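Contra o banheiro todo branco

Tenho uma implicância antiga com banheiro branco e vou defendê-la aqui, mesmo sabendo que a maioria dos meus amigos acha o contrário. Vaso branco, parede branca, papel branco, e a gente que se vire para achar alguma coisa ali no meio!

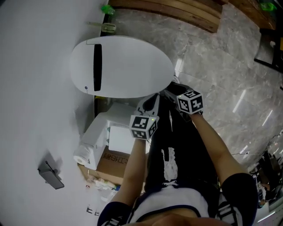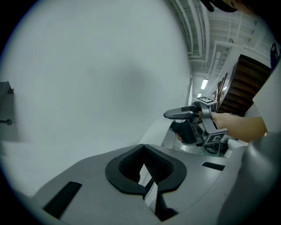
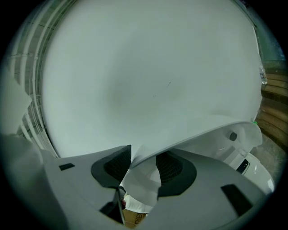 Faizal Liew discorda de mim, e com gosto: para ele, o branco é a única cor que não mente, porque mostra o risquinho e a mancha na hora, e banheiro colorido é desculpa de quem limpa pouco. Ele ainda acrescentou que tampa de vaso se fecha sempre, ponto final, sem discussão.

Na tampa eu concordo (fechada, por favor, em qualquer casa, com visita ou sem visita). No resto, não. Ver a mancha é uma coisa, ter vontade de limpar é outra, e eu passei 17 anos com um banheiro branquíssimo em que toda semana aparecia um risco novo e toda semana eu fingia que era sombra. Em setembro pintei uma parede de verde-escuro, gastei 294 reais contando o rolo e a fita, e comecei a limpar mais, vai entender.

Outra coisa que defendo é o papel ao alcance da mão, preso de lado, e nunca naquele suporte lindo do outro lado do cômodo que obriga a pessoa a se esticar toda. E caixa de papelão no chão do banheiro, para mim, tem prazo: chegou, abriu, saiu. A minha ficou mais de 2 meses encostada na parede, então falo com conhecimento de causa. O Faizal já avisou que vem ver a parede verde e vai trazer um pano branco.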